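Forum: App Stores and Distribution
Topic: Paid up front or free with a one-time unlock? (small utility app)
Started 9/25/18

kestrel_dev
Joined: 2014
Posts: 118

I have a small app called Laltum on both stores. It keeps track of measurements and cut lists for people who do jobs at home. It has been paid up front since launch, one price, no ads, no account. In the first year that worked fine. Since last fall the downloads have dropped to the point where some days there are none.

A friend who has two apps out told me to make it free and put everything past the third project behind a one-time unlock. My worry is the people who already paid. On iOS I can check the original purchase version from the receipt and give them the unlock for nothing. On Android I don't have a clean way to do it. Once the app goes free you can't set it back to paid under the same listing, so I only get one try.

Total paid downloads so far is 3,268 across both stores. Most of those are iOS.

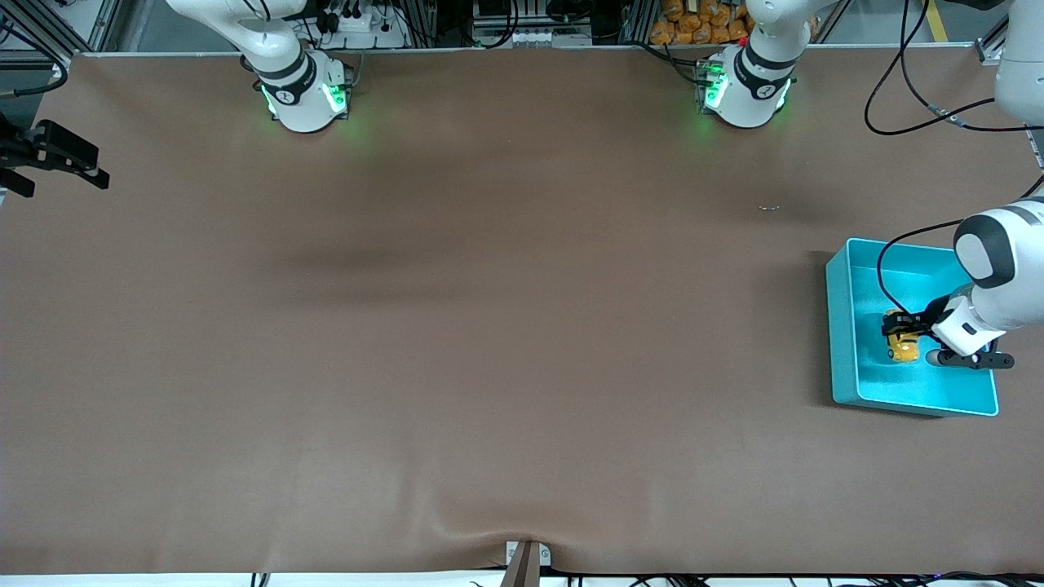 The other choice is to leave Laltum alone and put out a second listing, Laltum Free, with a link to the paid one inside. People used to do that all the time. I see less of it now and I don't know if that is fashion or if it stopped working.

Has anyone gone through the switch in the last year or so? I would like to hear from both sides.

---

mohammed_alhassan

I did this with Drikow in the spring. Paid to free with unlock, iOS only, so I can't help with the Android part.

Downloads went up a lot the first week and then settled at a level well above the old one. Income for the first month was lower than when it was paid. The second month it was level. After that it was better, though not by a lot. If you need the money from the app next month, don't do it next month.

The receipt check works. Test it with a real old purchase if you can find one, as the sandbox gives you back a fixed original version number and it will fool you.

Mohammed-Awal Alhassan

---

plainoldbob

I'd leave it paid. A utility that people use on one job and then forget is the worst kind of thing to give away. They will do their three projects, finish the kitchen, and delete it. You'll get the support mail and the one star reviews and none of the money.

Raise the price instead. I did and sales dropped less than the price went up.

---

kestrel_dev

Bob, what did you raise it from and to? I don't mind if you'd rather not say.

---

plainoldbob

Doubled it. I won't put the number here but it was a low number before.

---

chk_wada

I have to disagree with Bob. Doubling the price works when people already come looking for your app by name. If nobody is finding it, a higher price changes nothing. The problem in the first post is that the downloads have dried up, and that is a search problem. Free apps show up higher for the same words because more people tap on them. You can dislike that but it is how the charts work.

For Android, what I did with Wada was this. Two months before the switch I put out an update to the paid version that wrote a flag to the user's backup data and also to a small file on my server, tied to a random ID. Anybody who opened the app in those two months was marked as a paid user. Then I switched. The ones who hadn't opened the app in that time wrote to me and I sent each of them a promo code. I had 7 of those mails. That was all of them.

Google limits how many promo codes you can make per quarter, so look that up before you count on it.

Chun-hung Kao

---

plainoldbob

So now you run a server for a measuring app.

---

chk_wada

One table and one script. It costs me less per month than a sandwich. And mine isn't a measuring app, it's a vocabulary trainer.

---

treadle

Reading along with interest, I have the same decision coming up.

One thing I'd add about the separate free listing. I had a lite version and a full version for years. The reviews got split between the two, and the lite one always had the worse rating, because that is where people go to complain about having to pay. New users saw the lite one first. I took it down and I think the full version did better without it, but I changed the icon the same week so I can't prove it. 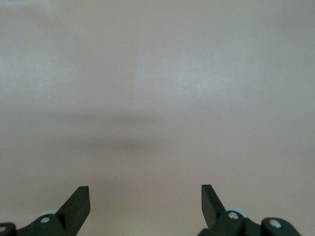
Desk, beige as ever.

Also, Apple has been known to reject lite versions when the only thing in them is a limit and a button. Mine got through, but it was put up a long time ago.

---

mohammed_alhassan

Agree with treadle on the lite listing. I looked at that for Drikow and dropped it. Two sets of screenshots, two sets of release notes, and every bug fix goes through review twice.

To Bob's point about people who finish their three projects and leave: yes, some do. I'd make the limit smaller. Mine lets you use everything on one document. People who like it run into the limit on the first evening, while they still care.

---

kestrel_dev

One project would be too few, I think. A person doing a bathroom makes a project for the floor and another for the walls. Maybe 2.

Chun-hung, did you see any angry reviews from the ones who had paid, apart from the mails?

---

chk_wada

A few. Two people wrote that they had paid for something that was now free. I answered both in the store and told them what they already had and that it would stay theirs. One changed the review, the other left it as it was.

Put it in the release notes for the update before the switch as well as the one after. Most people don't read them, but you can point to them later.

---

marigold77

User here, not a developer, I hope that's all right. I buy apps that cost money up front and I skip the free ones with purchases, because with those I never know what I'm going to be asked for later. I bought an inventory app called Trader for my booth at the flea market, and when it went free they started putting a banner on the start screen for a monthly plan. I had paid already and the banner was still there. I moved to a spreadsheet.

If you do it, please say on the store page that it is one payment and what the payment is. A lot of them don't.

---

kestrel_dev

That is useful, thank you. There won't be a monthly plan. I'll put the one-time part in the first line of the description and on the first screenshot.

---

plainoldbob

marigold77 just made my case for me.

---

chk_wada

She made the case for a clear store page. But fine.

---

kestrel_dev

What I'm going to do for now: the flag update goes out on Android first and stays out for two months. I'll raise the price on iOS only in the meantime, not double, but some. If Bob is right I should see it before the two months are over and I can still leave the whole thing paid. If sales stay flat I switch both stores on the same day with a limit of two projects.

Mohammed, could I send you a message about the receipt check? I have an old purchase on my sister's phone but I'm not sure how to read the version out of it.

---

mohammed_alhassan

Sure, send it over. The field you want on iOS holds the build number and not the version people see in the store, so look up what your build numbers were at launch before you start.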